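Fukanside Stain Notes

Version 4, last updated 6 April 2021

Welcome! Fukanside is a plain-text collection of home laundry notes: what got spilled, on what kind of cloth, what we tried, and how it came out after a wash. It holds almost 3,000 entries, from coffee on cotton to beet juice on linen (my favorite chapter, and a messy one).

What you get

entries.csv — one row per stain
fabrics.csv — 57 fabric types, with the names people use at home
methods.txt — soaking, dabbing and rinsing steps, written out in full

Each entry has a fabric code, a stain name, the water temperature in Fahrenheit, the soak time in minutes and a result from 0 (no change) to 5 (gone). Blank means we forgot to write it down. Please don't read blank as 0!

What's new

Forough Vahidi added 300 entries on turmeric and curry, and they're wonderful. Dwight Bouchard fixed the soak times, which were a mix of hours and minutes in version 3. Wool is still thin — more is coming in July.

Adding your own notes

1. Copy template.csv and fill in one row per stain.
2. Lay the cloth out on a plain surface and look it over in good light before you score it. Folds can hide a faint mark.
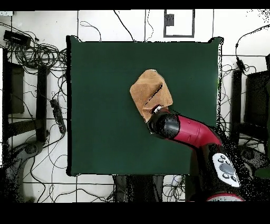

3. Send the file to Sylvie Charbonneau, who checks the fabric codes.

Reuse

Use it, change it, print it and tape it up over your washer. A mention of Fukanside is enough.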